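Two arms, one bench: a talk with Unathi Modise of Stornix

By Nisha Tyagi
31 May 2024

Caught Unathi Modise between two customer calls. She runs support at Stornix, which rents out a two-arm bench kit to small shops and college labs. Arms, grippers, table, software. By the month or for a full year.

First question, the price. She didn't duck it. "It's 1,412 a month. Training is in there, shipping isn't. People get mad about the shipping and I get it."

Who's renting? Forty customers so far, she says, mostly places that want to try handing parts from one arm to the other before they buy anything. Plandent was the first to sign. "They had us on the phone every day for two weeks. Best thing for the manual, we rewrote half of it."

I asked what a beginner does on day one. Wood blocks. One arm gets a block, the other one waits with its gripper open, and you teach the handover by moving the arms yourself. "Go slow, and keep the block low over the table. Everybody wants to start up high. Then they drop it and call me." 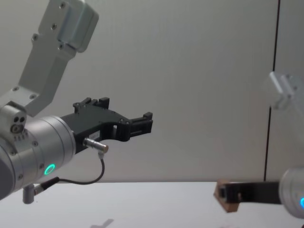
On cables

My own gripe. On both kits I've tried, the gripper cable is on the outside, and I worry about snagging it. Modise didn't argue. "Leave some slack, but not a big loop. If it pulls tight when the wrist turns, stop and re-route. We replace the cable free the first time." And the second time? "It's 89." She laughed.

On the software

Weaker part of the kit, in my opinion. The teaching screen is fine, teh log screen is a mess. She says a new version is due in October and that Trilok Sachdeva, who writes most of it, has read every complaint. "He has mine printed out. It's long."

Would she tell a one-person shop to rent it? Long pause. "If you've got one part you do 3,000 times, sure. If every job is different, come try it for a day first. I'd rather you didnt send it back after a month."

Day visits are free, book by phone. Bring your own parts.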